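The Desk Tray, Reconsidered

Compartment trays are among the oldest pieces of office equipment still in regular use, and among the least examined. Most are bought to match something else, placed wherever there is a gap, and filled with whatever was in the gap before. A tray that is sized and placed with some care will do more for a working surface than a second drawer unit, and it takes up a fraction of the volume.

The argument for an open tray is one of access. A drawer requires three movements: pull, pick, push. A lidded box requires the same number. An open compartment requires one. For an item used several times an hour the difference is noticeable by midday, and items that are awkward to put away tend not to be put away at all.

The argument against is dust, and it is a fair one. An open tray holding small parts should be emptied and wiped every 90 days, more often under an air vent. Wooden trays tolerate a dry brush better than a damp cloth. If the base is a separate panel let into the walls, moisture will find the joint.

Sizing

Start with the desk depth and subtract the space taken by the keyboard or laptop, then the forearm. On a typical office desk the remainder is a strip along the back and a rectangle at either side. The side rectangle is the useful one. A tray with a footprint of 300 mm on its longer side will fit there without pushing the laptop off center, and it can still be lifted with one hand when full of stationery.

Wall height matters more than buyers expect. Low walls let the fingers reach the bottom of a cell at an angle. High walls force a vertical reach, and in a small cell the hand blocks the view of what it is reaching for. Wall thickness is a lesser matter. Plywood keeps its shape well in thin sections, and the Dremby and Swanson trays we looked at for this article both use it. The Gumetti is solid beech, heavier, and showed slight cupping in the base by the end of August.

Division

Equal cells look orderly in a catalog and work poorly on a desk, where the contents are not equal. The more practical layout is asymmetric: one large compartment for things that vary in length, such as pens, cables and a folding rule, and a group of small cells for things that must not mix. Clips and adapters belong in the second group. So do memory cards, which are easily lost under anything larger.

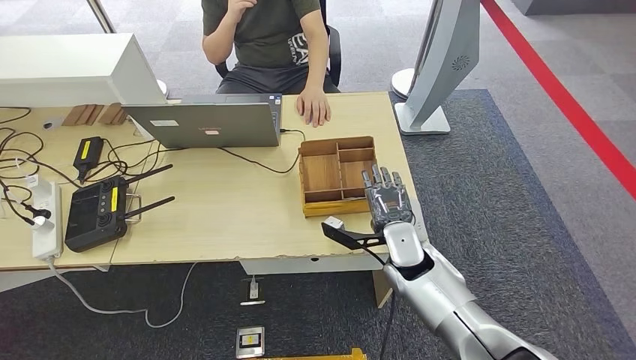
An open tray in front of a laptop, with the larger compartment on the left and the smaller cells on the right.

Which side the large compartment should face depends on what it holds. Long items are easier to draw out when the compartment is nearest the hand that uses them. Small cells can sit farther away, as the items in them are picked up singly and with more attention. Turning the tray end for end costs nothing and should be tried before any partition is moved.

Fixed partitions are glued or housed in grooves. Removable ones rely on friction and loosen with seasonal changes in humidity. Of the trays examined, the Kurnmont had the best removable partitions, with slots cut 2 mm deeper than the others. They stayed upright when the tray was tilted. The Swanson partitions did not, and we would glue them once a layout had been settled.

Cables

A laptop charging cable is the usual obstacle to a side tray. It leaves the machine at the edge, needs a certain radius to bend, and crosses the area where the tray would go. There are two workable answers. The first is to set the tray far enough forward that the cable can curve behind it. The second is to fix the cable to the back edge of the desk with a clip and bring it in from there - this shortens the usable length, so measure first. Running the cable over the tray is not recommended. It lifts the contents of the small cells each time the laptop is moved.

Monitors cause less trouble. The space below an overhanging screen is poor for a tray, as the hand has to pass under the lower edge, but it is adequate for items handled once a day or less.

Loading

Leave the tray empty for the first day and note what is reached for. Our own list came to seven items, of which only four had been in the previous organizer. The rest of that organizer's contents went into a drawer and have stayed there.

Fill the small cells to no more than half their depth. Give each one a single type of item, and leave one cell free for whatever arrives during the week. A felt liner quiets metal parts but holds dust and hides pins; bare wood is the better surface for anything sharp. Labels are worth adding only where a tray is shared, and they should go on the top edge of the partition, where they can be read from a seated position.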